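Unit 4: Thread, Knots and Healing Tissue
Triltelville College, Materials in Medicine
Instructor: Niloufar Bagheri

Reading for this unit: course pack, pages 163 to the end of the chapter. Bring the data sheet from Unit 3, as we will use the load curves again.

1. What a suture has to do

A suture holds two edges of tissue together until the tissue can hold itself. Everything else in this unit follows from that. The thread is a temporary support, and the body does the repair. If the thread loses its strength before the tissue has gained enough of its own, the wound opens. If it stays long after it is needed, it may cause irritation or give bacteria a place to settle.

So there are two curves to think about. One goes up with time (the strength of the healing tissue) and one goes down (the strength of an absorbable thread). The choice of material is mostly a matter of making sure the two together are always enough. Sketch both on the same axes before you come to the discussion section. You don't need numbers on the axes, but you do need to show that different tissues have different rising curves. The lining of the mouth heals fast. Skin is slower. Tendon and fascia are slower still.

2. How tissue heals

Healing is usually taught in phases, but they overlap.

Clotting and inflammation. Bleeding stops, and white blood cells move into the area to clear bacteria and dead cells. The wound has almost no strength of its own during this time. The suture, or staple, or glue, carries the whole load.

Proliferation. Fibroblasts move in and begin laying down collagen. New small blood vessels grow. Strength starts to rise, and the early collagen is poorly organized.

Remodeling. The collagen is broken down and replaced, with more fibers lined up along the direction of load. This phase can last a year or longer. Healed skin gets close to its original strength but does not fully reach it. Students often lose marks by writing that a scar is stronger than the skin around it.

Things that slow healing: poor blood supply, infection, poorly controlled diabetes, smoking, long-term steroid use, poor nutrition, and too much tension on the wound. The last one is partly in the hands of the person tying the knot. A stitch pulled too tight squeezes the small vessels in the tissue it is holding, and the edges may die back. The usual advice is to bring the edges together without strangling them.

3. Absorbable and non-absorbable materials

Absorbable sutures are broken down in the body. There are two main ways this happens.

Enzymes. Catgut is the old example. In spite of the name it is made from the intestines of sheep or cattle. It is a protein, so the body treats it as one and digests it. The rate varies from patient to patient and is faster in infected tissue. Treating catgut with chromium salts slows the process.

Hydrolysis. Synthetic absorbable sutures, such as polyglycolic acid, polyglactin and polydioxanone, are polyesters. Water breaks the ester bonds in the chain. The reaction is more predictable than digestion by enzymes and causes less inflammation, and this is the main reason synthetics replaced catgut in most hospitals.

Note that losing strength and disappearing are two different events. A thread may have lost all its useful strength while most of its mass is still in place. Data sheets list these separately. Read the heading before you copy a number.

Non-absorbable sutures include nylon, polypropylene, polyester, stainless steel and silk. Silk is put in this group by convention, although it does lose strength slowly in the body. Nylon also weakens over a long period. Polypropylene holds up very well and is widely used on blood vessels. 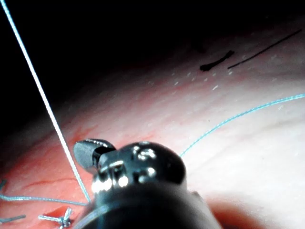
4. One strand or many

A monofilament is a single strand. It slides through tissue with little drag and has no gaps where bacteria can hide. It also tends to have memory, meaning it tries to go back to the shape it had in the packet. Memory makes it harder to handle, and knots in it are more likely to slip.

A braided suture is made of many fine strands. It is soft, bends easily and holds a knot well. The drawbacks are more drag and a tendency to draw fluid along its length, called capillarity. Fluid can carry bacteria with it. Many braids are coated to reduce both problems. The coating makes the thread smoother, and a smoother thread needs more care at the knot, so some of the gain is given back.

For the Udanham case in your packet, work out which of these properties mattered most before you read the last page. The patient's wound was already contaminated when it was closed, and you are told the thread was an uncoated braid. That is enough to write a good first paragraph.

5. Sizes

The sizing system confuses people at first. The original scale started at 1 and went up as the thread got thicker. When finer threads became possible they were numbered 0, then 00, then 000, and so on. These are now written 2-0, 3-0 and so forth, so a larger number in front of the zero means a thinner thread. A 3-0 thread is thicker than a 6-0 thread. Very fine sutures, used in eye surgery and on small nerves, go beyond 10-0.

The general rule is to use the smallest size that will safely hold the tissue. Extra thickness means more foreign material in the wound and a bigger knot. It does not help if the tissue is weaker than the thread, as the thread will simply cut through.

6. Knots

The knot is nearly always the weakest point. Bending the thread sharply puts the outer side of the bend under extra stress, and friction in the knot adds to it. When a tied suture breaks under test, look for the break at or next to the knot.

A square knot is made from two throws in opposite directions. If both throws go in the same direction the result is a granny knot, which slips more easily. A surgeon's knot has a double wrap in the first throw. The added friction keeps the first throw from loosening while the second is being tied.

More throws give more security up to a point. Past that point they add bulk and nothing else. Smooth monofilaments need more throws than braids do.

Handling matters too. Gripping the strand with the jaws of an instrument can crush or nick it, and the damage may not show. Grip only the free end, or a part that will be trimmed off.

7. Lab session

We will tie and pull samples on the tensile tester in Room 17. Each group receives one reel of Ansari nylon and one reel of Kusenico braided polyester, both the same size. These are practice reels and are not sterile.

For each material, test the following:
Straight thread, no knot
Square knot
Granny knot
Surgeon's knot followed by one single throw

Record the peak load and whether the sample broke or slipped. A sample that slips is still a result and goes in the table. Clamp the thread around the drum grips as shown on the bench sheet, or it will fail at the clamp and the reading will be no use. Safety glasses stay on whenever the crosshead is moving.

Soaked samples are optional. Put them in the saline the afternoon before and label the dish with your group name.

8. Questions to prepare

Why does catgut lose strength faster in infected tissue, while a polyester suture is less affected?

A repair to the fascia of the abdomen is closed with a thread that loses its strength quickly. Use your two curves to explain the risk.

Why might a surgeon accept the poorer handling of a monofilament?

Explain to someone outside the course why 6-0 is thinner than 3-0. Keep it to one paragraph.

Written answers go in the tray outside my office before the lab. Diagrams may be drawn by hand.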